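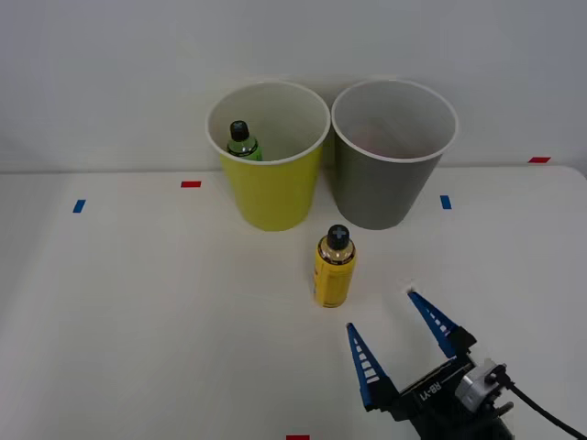
Chapitre 6
Le roman d'enquête et la figure de l'enquêteur lettré

Objectifs du chapitre
Distinguer l'intrigue policière du récit d'enquête au sens large.
Repérer les procédés par lesquels un narrateur retarde, déplace ou dissimule une information.
Situer le personnage de l'enquêteur amateur dans l'histoire du genre.
Rédiger un commentaire composé d'un incipit.

Notions abordées : incipit, analepse, indice, narrateur non fiable, focalisation interne, récit enchâssé.

Introduction

Le chapitre précédent était consacré au roman épistolaire et à la manière dont la lettre organise la circulation du savoir entre les personnages. Le récit d'enquête reprend cette question en la plaçant au centre de l'intrigue. Un fait s'est produit avant l'ouverture du livre, ou dans ses toutes premières pages ; le lecteur n'en connaît que les traces. La lecture consiste dès lors à suivre la reconstitution d'une histoire absente, conduite par un personnage dont la compétence, les préjugés et parfois les intérêts orientent ce qui nous est donné à lire.

La critique a pris l'habitude de distinguer deux histoires dans le roman policier classique : celle du crime, achevée lorsque le livre commence, et celle de l'enquête, qui se déroule sous les yeux du lecteur. Cette distinction, commode pour l'analyse, ne rend pas compte de tous les textes. Dans bon nombre de romans du vingtième siècle, l'enquête modifie l'objet sur lequel elle porte : les témoins se contredisent, les documents disparaissent, l'enquêteur découvre qu'il a lui-même joué un rôle dans l'affaire. Il convient donc de parler de récit d'enquête chaque fois que la recherche d'une vérité structure la narration, qu'il y ait crime ou non.

Les origines du genre sont généralement situées au dix-neuvième siècle. Edgar Allan Poe publie en 1841 Double assassinat dans la rue Morgue, où le chevalier Dupin résout une énigme par le seul exercice du raisonnement. Baudelaire traduit ces nouvelles en français et contribue largement à leur diffusion. Émile Gaboriau donne ensuite au genre, avec L'Affaire Lerouge, la dimension du roman-feuilleton. Dupin n'appartient pas à la police ; il lit, il se promène la nuit, il vit à l'écart. Cette figure de l'amateur cultivé connaîtra une longue postérité, et c'est à elle que s'attache principalement le présent chapitre.

L'œuvre étudiée

L'extrait proposé à l'étude est tiré des Registres d'Erau, roman d'Adwoa Abubakari, dans la traduction française de Karlijn Bosman. L'action se déroule en novembre, dans la petite ville portuaire d'Erau. Nii Dramani, ancien correcteur d'imprimerie, est chargé de classer les papiers laissés par un poète local, Duván Valderrama, dont on a perdu la trace. Il constate que les derniers cahiers comportent des corrections d'une main étrangère. Aucune plainte n'a été déposée et aucune autorité ne s'intéresse à l'affaire. L'enquête naît d'un scrupule professionnel - celui d'un lecteur qui ne supporte pas une variante inexpliquée.

Le roman compte 7 parties, dont chacune porte le titre d'un cahier. La narration est menée à la première personne, mais elle s'interrompt régulièrement pour laisser place aux poèmes, aux brouillons et aux notes de classement. Le lecteur dispose ainsi des mêmes pièces que le personnage. Il s'aperçoit peu à peu que l'ordre dans lequel ces pièces lui sont présentées a été choisi, et que ce choix appelle lui aussi une interprétation.

Texte 1. L'incipit

« Je n'ai jamais rencontré Valderrama. Je connaissais ses virgules. Pendant des années, elles étaient arrivées à l'atelier Mikkelsen sur de longues feuilles pliées en deux, et je les avais laissées où il les voulait, même lorsqu'elles étaient fautives. Quand on m'ouvrit la pièce où il travaillait, je ne regardai ni le lit ni la fenêtre. Je pris le premier cahier de la pile. À la page 50, quelqu'un avait déplacé une virgule. »

Adwoa Abubakari, Les Registres d'Erau, première partie.

Repères pour la lecture

Un incipit remplit d'ordinaire une fonction d'information : il indique un lieu, un temps, des personnages. Celui-ci procède par retrait. Le lieu n'est désigné que par ce que le narrateur refuse de regarder, et le personnage principal est présenté à travers un signe de ponctuation. La dernière phrase introduit l'indice sur lequel reposera l'ensemble du récit. On observera que cet indice serait sans valeur pour tout autre témoin : il n'existe que par la compétence de celui qui le relève.

Le système des temps mérite une attention particulière. L'imparfait de la deuxième phrase installe une familiarité ancienne, que les plus-que-parfaits viennent préciser. Le passé simple marque ensuite l'entrée dans l'action proprement dite. Le retour au plus-que-parfait, dans la phrase finale, ouvre à l'intérieur du récit un second passé, celui de l'acte à élucider. Les deux histoires évoquées en introduction se trouvent ainsi réunies en quelques lignes.

Le critique Etornam Baidoo, dans la préface de l'édition Zokska, propose de voir en Dramani un « enquêteur par métier de lire ». Cette formule sera discutée dans la première section du chapitre, où l'extrait sera rapproché d'une page de La Lettre volée.

Travail préparatoire

Relire l'incipit à voix haute, puis relever les verbes de perception et les négations. En dégager, en 100 mots au plus, un premier portrait du narrateur.

Rechercher dans un dictionnaire l'étymologie du mot « indice » et la comparer à celle du mot « preuve ».

Revoir la fiche de méthode consacrée à la focalisation, à la fin du chapitre 2. Les élèves qui ont étudié la nouvelle Flusten au premier trimestre pourront reprendre leurs notes sur le narrateur non fiable - elles seront utiles dès la section suivante.

6.1 L'amateur et l'institution

Dans le récit d'enquête classique, l'amateur se définit d'abord par opposition à la police officielle. Le préfet, chez Poe, dispose d'agents, de méthodes éprouvées et du droit de perquisition ; Dupin ne dispose que de son jugement. L'écart entre les deux tient à la conception même de l'indice. Le préfet cherche un objet caché, tandis que Dupin se demande comment raisonne celui qui l'a dérobé. Le texte 2 permettra d'examiner les conséquences narratives de cette différence.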